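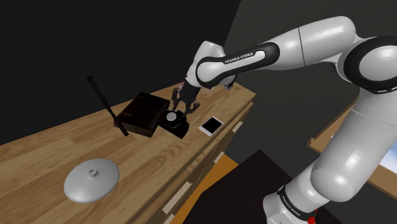

Chapter 7
What Surveys Can and Cannot Tell You

Every few months a headline announces that most people want something. They want shorter workweeks, or brighter streetlights, or less sugar in their yogurt. Behind the headline there is usually a survey, and behind the survey there is usually somebody who hoped for that answer before the first form was printed. You should read this chapter with the same suspicion.

Take the case that will follow us through the next five sections. The town of Olness wanted to know whether its residents would use a late bus to the Merent rail station. The town mailed out 500 forms in April and got 89 back. Of the people who replied, a large majority said yes, they would ride it. The bus ran for one winter, mostly empty.

What went wrong? The usual answer is that people lied. Renu Yadav, who reviewed the forms for the town, doubts it, and so do I. The question read, "Would you support and use a convenient late bus?" That is two questions pretending to be one. A person can support a bus and never set foot on it. And "convenient" does a lot of quiet work in that sentence, because each reader pictured a stop near his or her own front door.

Then there are the forms that never came back. The town treated the silent households as if they would have answered like the others. Why should they? Someone with a car in the driveway and no interest in buses has little reason to look for a stamp.

Wording is only the start of the trouble. Surveys that ask people to judge objects have a problem of their own: the same thing gets different names from different people, and the list of answers printed on the form decides which names are allowed. Ask about a finish and offer only "brown" and "black," and you will get a tidy chart that hides every person who hesitated.

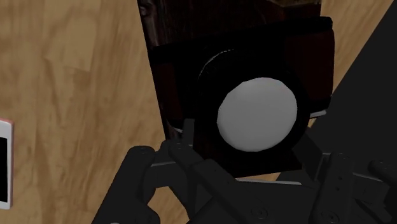

Figure 7.1 A dark object with a black band on a light wooden surface. Write down one word for its color before comparing answers with a classmate.

Reinaldo Figueiredo, who taught this material at Quintana for many years, used to give half his class a form with a "not sure" box and the other half a form without one. The totals looked like the work of two different schools. I have tried it myself with smaller groups and the gap was less dramatic – but it was there.

None of this means surveys are worthless. A well-built one can catch things that no amount of guessing will. It does mean that a percentage by itself tells you very little, and that a percentage quoted without its question tells you less.

Section 7.1 looks at who gets asked. Bring the Olness form, reprinted at the back of the book, and a pencil.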